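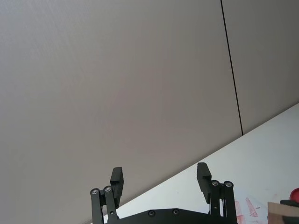 Cleaning and resealing a white worktop against panelled walls

These steps cover a smooth white worktop that meets flat grey wall panels, with a vertical seam between two of the panels. They suit sealed surfaces only. For bare timber or unsealed stone, see the Mareck notes on porous tops.

What you need

Two microfibre cloths, one for washing and one for drying
Dish soap and warm water
Isopropyl alcohol, 70 per cent
A plastic scraper
Low-tack masking tape
Neutral-cure silicone, white or clear
A soft brush, such as an old toothbrush

Step 1. Dry wipe

Wipe the top with a dry cloth, starting at the wall and pulling toward the front edge. Grit left on the surface will scratch it once water is added. Shake the cloth out and go over it again.

Step 2. Wash

Add a small squirt of dish soap to a litre of warm water. Wring the cloth until it no longer drips and wash in straight, overlapping passes. Rinse with plain water and dry straight away. Standing water along the wall joint works its way behind the panel.

Step 3. Spot marks

Faint marks are easiest to find with a lamp held low to one side. Put a little alcohol on a clean corner of the cloth and hold it on the mark for a few seconds, then wipe. Test the colour first on a part of the top that doesn't show. Do not use cream cleanser or a melamine sponge on a gloss finish – both leave a dull patch.

Step 4. Wall panels

Wash the panels with the same solution. If the finish has a brushed grain, follow the grain. Circular wiping on a matte grey leaves smears that show in side light. Run the soft brush down the seam from top to bottom, then dry it with the edge of a cloth.

Step 5. Reseal the joint

Only needed if the old bead is lifted or mouldy. Cut it out with the plastic scraper and wipe the joint with alcohol. Lay tape 3 mm either side, run the bead in one pass, smooth it, and pull the tape while the silicone is still wet. Leave the seam between the panels open unless the panel maker says otherwise – it takes up movement.

Keep the top dry for 24 hours, or for the time printed on the tube if that is longer.

Upkeep

Repeat steps 1 and 2 weekly. Check the joint twice a year.

Hermine Wyss
Last revised November 2025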